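**Open day demo at Pevon: can a visitor have a go with the hand-held grippers, and is it any use for kids?**

Posted Saturday, December 1, 2018 by **otmont_mum**

Our neighbourhood centre in Otmont is putting together a group to go to the next open day at Pevon. The flyer says there is a demonstration of "teaching robots household jobs" and that visitors can take part. It doesn't say what taking part means or how long it goes for.

Has anyone been to one of these? I'd like to know:

- whether you get to hold anything or just stand behind a rope
- whether a 9-year-old and an 11-year-old would be bored
- whether we need to book, as there would be a fair few of us
- what the parking is like

I rang twice and got a recorded message both times. The flyer has a map on the back but it only shows the train station.

---

**borkotau_line**

I went in October with my two. You do get to hold the grippers. There is one for each hand, and you work them yourself to pick things up. No robot does the job while you are there. The recordings of people doing it are used later to train one, and they play you a video of that at the start which goes on a bit.

The job they had going when we went was picking up rubbish off a tiled floor and putting it in a bin. It sounds like nothing, but it is harder than doing it with your fingers. The fingers on the gripper are blue rubber pads and there are only two of them, so you have to come at each thing from the right side. You also need to think about what the other hand is doing with the bin.

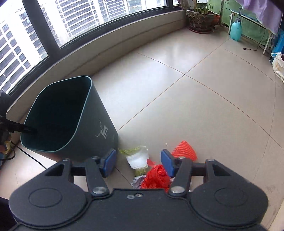
borkotau_line, did they let the kids do the whole job or only one or two pieces? Ours will argue if they get one turn each and the adults get more.

They did the whole lot, start to finish. Each person got one go at it, adults included, and then you went to the back of the line if you wanted another. The line was 30 minutes at its longest, just before lunch. We had a second turn late in the day with hardly any wait.

A few practical things:

- Soft, crumpled things are the easy ones. Smooth foil slid away from my son a few times.
- Go slowly. The staff member kept telling people to slow down, and she was right.
- The grippers get heavy after a while. My 11-year-old was fine but a smaller child would want a rest.
- Wear something with sleeves that push up.

We booked online and were given a time, but they didn't check it at the door. For a group I would still book.

---

**tramstop9**

Parking is bad. Take the train.

---

**kettle_and_rake**

I'll give a slightly different view. I have been to the one at Pevon and also the one Alaoui put on, and I thought the Alaoui day was better organised, though it was mostly talks and you couldn't touch anything. If your kids like doing things, go to Pevon. If anyone in your group wants to ask technical questions, the Pevon staff were friendly but busy running the line and couldn't stop for long.

They told us they wanted 2,000 recordings of the bin job before moving on to another one, so it may well be something different by the time you go. I asked whether visitors' goes are kept. The answer was that the tidy ones are and the rest get deleted. You sign a form at the desk, and for anyone under 18 a parent has to sign. With a group, get the forms ahead of time and hand them out at the centre, or you will be standing at that desk for ages.

I disagree with the first reply on one point. The video at the start was the most useful part for me, as it showed how the recorded movements get turned into something a robot arm can follow. My grandson wandered off halfway through it though, so take that as you like.

There is a ramp at the side entrance and the toilets are on the ground floor. The café was shut when I was there, so bring lunch.

---

**otmont_mum**

Thanks, all. We'll book and take the train. I have emailed them for the forms.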